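Home | Diary | Archive | Reading Room | Visit | Contact

Reading Room Diary
October 24, 2021

The Seltdale Local History Library completed the first stage of its parish newspaper index this week. The index now holds 3,473 entries, drawn from the bound volumes of the Seltdale Courier that were transferred from the Awad building in the spring. Staff checked the final batch against the printed pages on the afternoon before closing, and the file was passed to the cataloging office the next morning.

The work was slower than planned. Several of the early volumes were bound out of order, and two had been given the same shelf number at some point in the past. The numbering has now been corrected. Readers who noted the old shelf numbers in their own research should ask at the desk for the list of changes.

The index covers births, marriages, deaths, property sales, and notices of public meetings. It does not yet cover advertisements or letters to the editor. The library recognizes that the letters are of great interest to family researchers, and they will form part of the second stage.

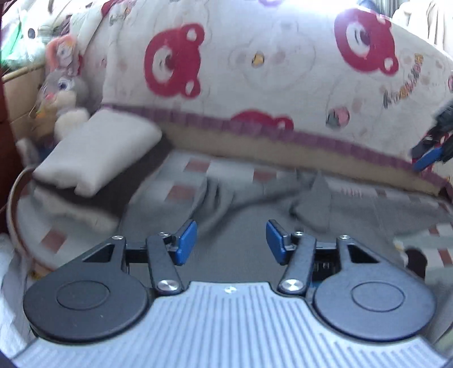
Spelling remains the chief difficulty. The village of Wonilard appears under eight different spellings in the Courier, sometimes two in a single column. The library has decided to enter each notice under the modern form and to record the printed form beside it. The same rule will apply to family names where the link is certain. Where it is not certain, the name is left as printed – a reader who knows the family is better placed to judge.

The reading room received 437 requests over the quarter, most of them by mail. Requests concerning the Lernalik mill are being held until the wage books return from the bindery. The bindery has asked for a further 20 days, and the library has agreed. All those waiting have been written to.

The heating in the north bay was repaired on the second attempt. The map cabinets have been moved back to their former place beneath the windows, and the large tables may again be reserved for the full day. Pencils only, as before.

The next entry will report on the condition survey of the glass negatives. Four boxes have been examined and the remainder are in the strong room.

Comments

millrow_reader
Thank you for the note on Wonilard. My grandmother always wrote it with a double n and we thought it was her mistake.

D.K.
Will the index be available as a printed copy? I do not have a computer at home and the bus to Seltdale no longer runs in the afternoon.

Reading Room
A printed copy will be kept at the desk. Single pages can be mailed on request.

oldcourier
Please do include the letters. The quarrel over the drinking fountain ran for months.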